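Mivbridge guesthouses get new rules on bedding and room checks

August 10, 2019

Guesthouses and rented rooms in Mivbridge will have to meet a single set of housekeeping standards starting in October, the town council decided this week. The rules cover linen changes, mattress covers and the condition of bedspreads and blankets. They apply to any owner who rents out two or more rooms.

Until now, only hotels in the town were inspected on a regular schedule. Smaller places were visited after a complaint from a guest. The council said 145 properties are on the local lodging register and that all of them will be inspected within the first year.

Under the new rules, sheets and pillowcases must be changed between guests and at least once a week during longer stays. Bedspreads and quilts must be washed or cleaned once a month while a room is in use. Owners will keep a written log for each room, and inspectors can ask to see it.

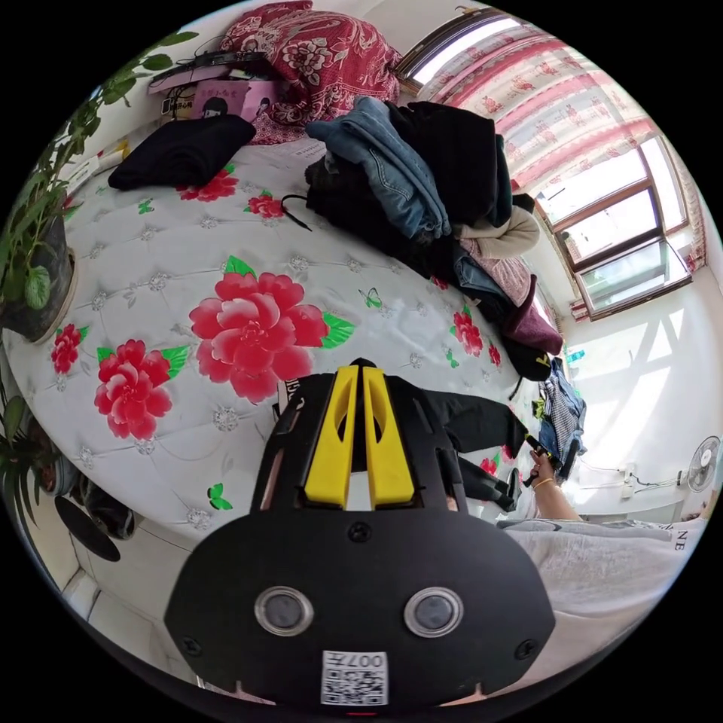

The registration fee stays at $100 a year. Owners who fail an inspection will have 30 days to fix the problem before a second visit. A fine of $500 applies if the second visit also finds a violation, and the property can be taken off the register until it passes.

Several owners in the Vatside neighborhood asked for a later start date at the public hearing. They said the cost of extra laundry would fall hardest on family-run houses, where the washing is often done at home. The council kept the October date but dropped an earlier plan that would have required white sheets in every room. Patterned and colored bedding is allowed as long as it is clean and free of tears.

Gallinau, the laundry service on the edge of town, has said it will add a pickup route through Vatside before the rules take effect. Prices for the route have not been announced.

Log sheets can be picked up at the town hall front desk. Owners who already keep their own records may continue to use them if they show the room, the date and what was changed.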